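Come drive our robot arms and tell us which hand you'd rather have

Hi! I'm Ramesh, I run the hand comparison at Feltwood, and I'm looking for people to come in and pick up boxes with me this June. No robot background needed. If you can play a video game badly, you'll do great.

We're putting a plain parallel gripper up against a many-fingered hand, on the same kind of job, and I want opinions from people who haven't spent the winter staring at them like I have.
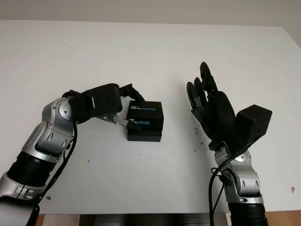 Gripper on the left arm, hand on the right, two camera boxes in the middle.

You'll steer both arms yourself. The first few minutes feel a bit like wearing somebody else's mittens – and then it clicks (mostly!).
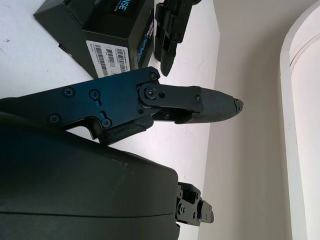 Finger linkage and fingertip pad, close up.

I'd also love to hear about the small stuff, like whether the wrist view helps you or just gets in your way. Grumbling is welcome, I write all of it down.

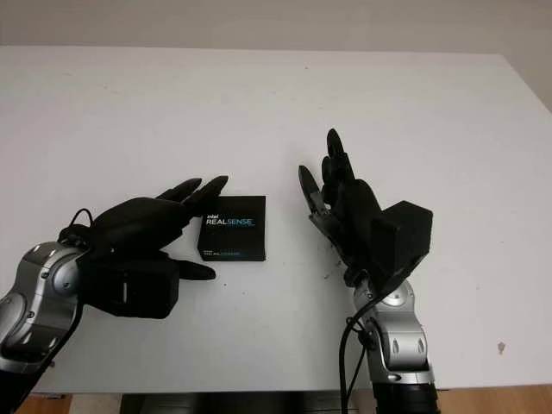
What a session looks like

You come by on a Thursday for two hours. We do a warm-up, then runs with each setup, then a chat over coffee. There are five spots left.

With fingers on both arms, you get to choose how to take hold of the box, and I'm really curious what people go for.
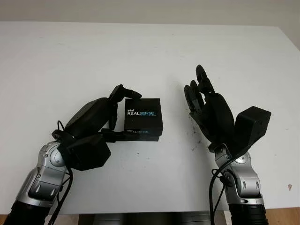 Photo: Đạt Hứa / Feltwood

Pay is $790 for the full set of sessions, and we cover parking. You should be 18 or over and okay with standing for a while – we can set up a stool if you'd like one, just say so.

To sign up, send a couple of lines about yourself through the contact form and put "hands" in the subject. Đạt or I will write back with times.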